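Teaching an arm to fold: our term with Wivum

2 min read

We called our project Wivum, and the aim was simple to say: show a robot arm how to fold a cloth, then see if it could copy us. We tried two ways of showing it. In the first you hold the arm and push it through the fold by hand. In the second you sit at the desk and steer it with a small controller.

Pushing by hand felt lovely and quick, but our own arms kept getting into the camera view, so we moved to remote control for good in February. It took a while to learn! By the end we had 249 full folds saved, all done on the same table with grey cloth.

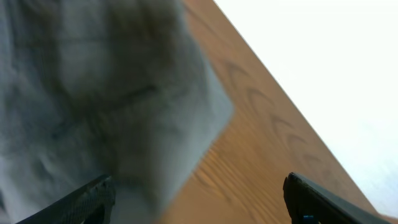 The corners were the hardest bit. Come in too high and the fingers close on air, too low and they scrape the wood – we all did both. Slowing the arm down near the table helped more than any change to the code. Next term we want to try thicker cloth, and to let someone outside the group have a go at steering.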